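Category: Talks / Textile Care

Last updated: November

Wool shrinkage in home laundering – speaker notes

Slide 1. Skip the intro if the Wyss session runs over. Define terms: relaxation shrinkage first, felting second. Most of the audience will mix them up.

Slide 2. Nastville survey, 1,592 households. 73 percent wash knits at the default setting. Pause on the chart.

Slide 3. Felting needs moisture, heat and agitation. Scales lock in one direction and do not release. Relaxation shrinkage comes from tension left over from knitting – blocking recovers most of it.

Slide 4. Sorkau trial: 117 swatches, 20 cycles each. Ribbing lost more length than plain stitch. Report medians only. Edero swatches were left out (different gauge).

Slide 5. Drying. Flat, away from direct heat. Reshape cuffs and hems by hand. Take questions on superwash here.

Comments

knitpurl_4: Were the swatches blocked before the first cycle?

dmh: Slide 4 needs the spin speed.

hemline: Using this for my guild, thanks.
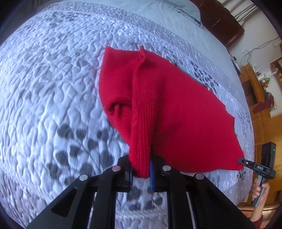 Red knit with ribbed edge, on a quilted bedspread.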